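The Pikham Ferry

He missed it. By two minutes, the man in the booth said, as if two minutes was a kind of prize.

Kamol Jitpraphai put his bag down on the planks and looked at the water. Flat, green, a few sticks. The boat was already small. Somebody on the back deck was eating something out of paper and looking right at him.

"Next one?"

"Six ten."

"In the morning?"

The man pulled the shutter down. So, yes.

Okay. Okay. He had a phone with no bars and a sandwich from the bus station in Stellanberg. He had the letter. He had the shoes, his father's good ones, a half size too big, stuffed with newspaper at the toes. The funeral was at nine. If the ferry left at six ten and got over by seven, and if there was a cab, or a truck, or a cousin, he could do it. He could walk in with his hair combed and nobody would have to know.

His aunt would know. She'd smell it on him.

He walked back up the road. One street, really. A bait shop, closed. A church with a hand-painted sign about a pancake supper that was back in June. A bar called Fairweather's with a light on and the door propped open with a paint can, and he went in becuase it was the only door that was open.

Woman behind the bar. Sixty, maybe more. Reading glasses on her head and another pair on her nose.

"Missed it," she said.

"Two minutes."

"He always says two minutes. He said it to my husband once and the boat wasn't even in yet." She slid a glass of water over. "You're going across for Selten."

He hadn't said so. He looked at the shoes. She was looking at the shoes too.

"He was my uncle," Kamol said. "My mother's side. By marriage. I met him, I don't know. Four times."

"That's four more than some."

Old Selten. He'd run the ferry before there was a booth, before there was a schedule. You rang a bell and he came or he didn't. When Kamol was seven he'd stood on the dock with his father and rung it for most of a morning, and the old man had come finally, in no hurry, and said to his father, you ring like a man who owes money. And his father, who did owe money, who owed it to Selten in fact, laughed so hard he had to sit down on the suitcase.

That was the whole memory. The bell and the suitcase. His father laughing, which he didn't do a lot of.

"I've got something of his," Kamol said. "For him. I mean it was my dad's, but it's his."

Why was he telling her this. He took the envelope out anyway. Put it on the bar. It had gone soft at the corners from being carried.

"How much?"

"Two hundred eighty-eight dollars."

She whistled, but kindly.

"It was more with the interest," he said. "I mean there wasn't interest. They never said interest. But my dad wrote it all down on the back of a calendar, every bit he paid off, and he got to 288 left and then he got sick. And then it was me. And I kept meaning to."

"And now he's dead."

"Now he's dead."

She took off one pair of glasses. Wiped them on her shirt. Out on the road a truck went by slow, no headlights, and a dog somewhere had a lot to say about it.

"You know what he'd of done with it," she said.

"No."

"Lost it by Friday" she started to say, or some day like that, and then stopped and shook her head. "No. That's mean. He would have put it in the coffee can with all the other money people brought him too late. He had a can. Everybody on this side owed him. He never asked one of us. It was awful, if you want to know. You'd see him at the store and he'd just say good morning."

Kamol laughed. It came out wrong, it came out kind of wet, and he drank the water fast to cover it.

"I owed him 116," she said. "Since the roof. I went over with it last spring and he wouldn't come to the door. I could hear the radio going. So I stood there like a fool and sang along with it so he'd know it was me, and he turned the radio up."

"Did you leave it?"

"Under a flowerpot."

"Did he take it?"

"Flowerpot's still there." She shrugged. "I never looked under it. Would you?"

He thought about that. He thought he'd look. He thought he'd probably look right away and then be sorry for years.

She gave him the room upstairs, wouldn't take anything for it, then changed her mind and took five dollars so he wouldn't start a calendar of his own. The bed was short. He lay on it in his clothes with the shoes lined up on the floor, toes to the wall. Didn't sleep. Slept. Woke up and it was ten to six and he ran, he really ran, shoes in his hand, socks on the wet road, the envelope under his shirt.

The shutter was up. Same man.

"You're early," the man said, disappointed.

The boat came in. It bumped the tires on the dock and somebody threw a rope and somebody else missed it. Kamol got on. He was the only one. He stood at the front, then felt stupid at the front and went and stood at the side, and put on one shoe, and then the other.

Halfway over he saw it, the bell. Still up on its post on the Pikham landing, green all over, no rope on it anymore. It'd been bigger. It had been as big as a bucket, he would have sworn to it.

There was a man on the landing with a truck, a cousin by the look of the ears. He lifted one hand. Kamol lifted the envelope, which was a dumb thing to do, and then had to stand there holding it up like a ticket the whole rest of the way in.

"You're the one from Stellanberg," the cousin called.

"I missed the last one."

"Two minutes?"

"Two minutes."

The cousin nodded. He reached up, not really looking, and gave the bell a knock with his knuckles, and it made a small flat sound and they both waited until it quit. 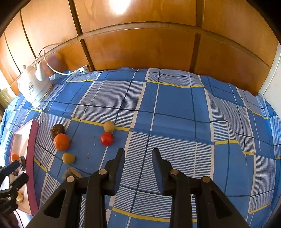 "Get in," the cousin said. "She's already mad."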